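3.2 Fruit, trays and baskets

I went back and forth on how to lay out the produce corner at Derel, and in the end I kept it close to what I'd seen in the Brustovero shops – dark shelving, shallow trays, and a pale blue basket with slots all over it. Mangoes got most of my attention (I do love a mango!). They're awkward things to sort by ripeness, as the color wanders from yellow to orange on a single fruit, and my first color chart had just 10 steps, so I threw it out and started over. 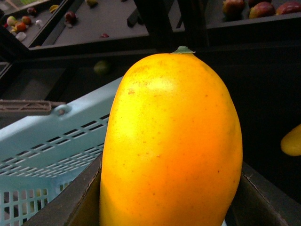
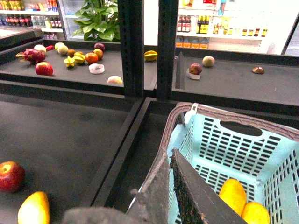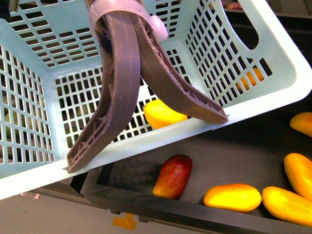
Figure 2. Mangoes and slotted plastic baskets at the Derel shelves.

My second chart lets each fruit carry two color scores, one for the palest patch of skin and one for the deepest. It's slower to fill in, but I found I argued with myself a lot less. Freckles and small blemishes get a plain yes or no. By the end of June I had 1,576 entries, and 428 of them were mangoes – more than I'd planned for, and I'd still like more. The Grungate list, which I come back to in Section 4, only has apples, so I left it out of the totals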